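Picking a gripper when the fruit is soft

Kamran Parsa has spent most of July swapping fingers on the same arm. He runs the test bench at Katstead, a small workshop that helps food packers decide what hardware to buy, and his current job is to compare two parallel grippers for a client that handles soft goods.

"They had already been sold on suction," he says. "I asked them to wait until we'd tried something with fingers."

The first gripper, which the bench calls the Guerra after the project that paid for it, closes at one speed and stops when the motor current climbs past a set limit. The second, the Claline, lets the operator set width and force separately. Parsa put each through 200 grasps on the same few items. The Guerra completed 128 of them without a drop or a bad pinch. He is still going through the Claline logs and would not give a number.

"I don't want to quote half a log," he says. "Ask me Friday."

Most of the trouble comes from objects that change shape under the fingers. A hard block gives the controller a clear signal. A plush strawberry with a floppy green top does not, and the top can be pinched along with the body or hang free, depending on how the arm comes down.
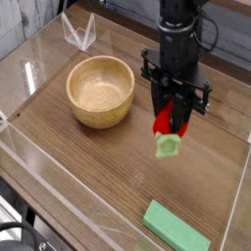
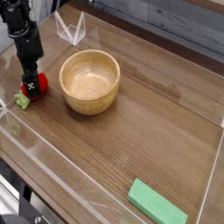
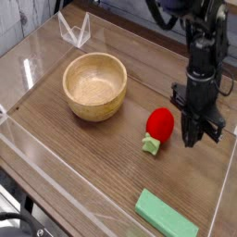 The toy strawberry, wooden bowl and green block on the test bench at Katstead.

Elikem Kyei writes the control software. He thinks people spend too long on finger shape and too little on the approach.

"If you come in 4 millimeters off center, the soft thing rolls and you squeeze one side of it," he says. "Then everyone blames the rubber. I'd fix the approach first and buy new fingers later."

Parsa only partly agrees. He has kept a drawer of finger sets from earlier jobs, and he says the narrow ones behave differently on plush no matter how well the arm is lined up. The two have argued about it enough that they now log approach error and finger set in the same file.

Cameras are the next item. Kyei wants a second view from the side, low enough to see under the fingers — Parsa would like to finish the grippers before anyone moves a mount. The controller, a Ploladis unit, will stay as it is through the end of the comparison.

"Changing two things at once is how we lost a week in the spring," Parsa says.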